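Spare room bed: blanket pilling and cushion placement
Bedding & Soft Furnishings > Care and Storage
13 replies, 1,434 views (showing selected replies)

fkeogh
Looking for advice on a fleecy plaid blanket used as a day cover. The bed is in the spare room, and things get put down on it all day and lifted off before anyone sleeps there. After one winter the surface has started to pill in the middle third. The ends are fine. Label says polyester, 40 degree wash (that is 104 F), no tumble dry. I have been washing it monthly with the towels.

Questions:
1. Is the pilling from the wash or from use?
2. Would a flat cotton cover over the top be better during the day?

Fergal

brophy_n
Both, but mostly the towels. Terry loops abrade fleece. Wash it alone, inside out if it has a right side, on a short cycle with the spin set low. Liquid detergent, no softener. Softener coats the fiber and holds lint.

Monthly is too often for a day cover. Shake it out weekly and wash it every third month.

plosus_fan
Disagree on the cause. If the towels did it, the pilling would be even across the whole blanket. He says middle third only. That is surface wear from objects being dragged over it. Lift things off, don't slide them.

brophy_n
The wash load folds around the center of a large blanket, so wear in the drum isn't even either. I have had two of these pill in the middle on beds that were never used as a table.

fkeogh
I do slide things, so plosus_fan may have a point. Is it worth shaving the pills off?

Themba M
Yes. Fabric shaver, blanket laid flat and pulled taut, light passes in one direction. Stop when the surface is level. On a plaid, check often, as the pale lines show thin spots first. I use a Dotix shaver and replace the blade when it starts to snag. A disposable razor also works but it is easy to cut the backing.

Do not use a lint roller on long fleece. It pulls new fiber up.

clodagh_mg
On question 2, a cotton throw helps, but I would look at the cables before buying anything. My own fleece had a bald line where a charger lead sat under a cushion. The cushion pins the lead, the lead gets pulled, and the connector end drags through the pile. A hook on the cabinet or headboard fixes it for very little money.

Also, dark cushions on pale fleece: wash the cushion cover separately the first 3 times. Navy transfers.

plosus_fan
Mine never transferred. Phelan covers, navy, washed with everything.

clodagh_mg
Then you had good dye. Test with a damp white cloth and you'll know.

fkeogh
Cloth test done on the cushion, no color came off. This is the bed on a normal afternoon in June. 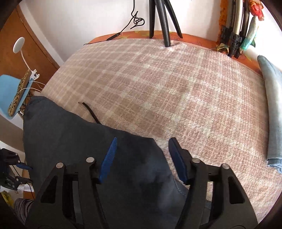 The blanket measures well over the mattress on both sides, so I could turn it 90 degrees and move the worn part toward the foot. Does anyone rotate a day cover on a schedule? I was thinking of doing it at each wash. The plan otherwise is to wash it alone, shave it once, and put the tripod on the floor.

brophy_n
Rotate at each wash, yes. On the tripod, check what the feet are made of. Rubber grips the pile and pulls it when the legs shift. The cable would bother me more.

Themba M
Agree on the cable. The small tip is the part that catches. Coil it, tie it, hang it up. I would also keep metal tubing off the bed side of the wall if it only leans. One slip and it takes a strip of fleece with it.

kev_mat
Counterpoint: it is a polyester blanket. Verudeo sells a replacement for less than the shaver. I would use it until it is flat and then cut it up for packing.

brophy_n
It sheds more as it wears, and the lint ends up in the cushion seams. Not my preference.

kev_mat
Vacuum the cushion.

fkeogh
Shaver ordered. I will post again after the next wash.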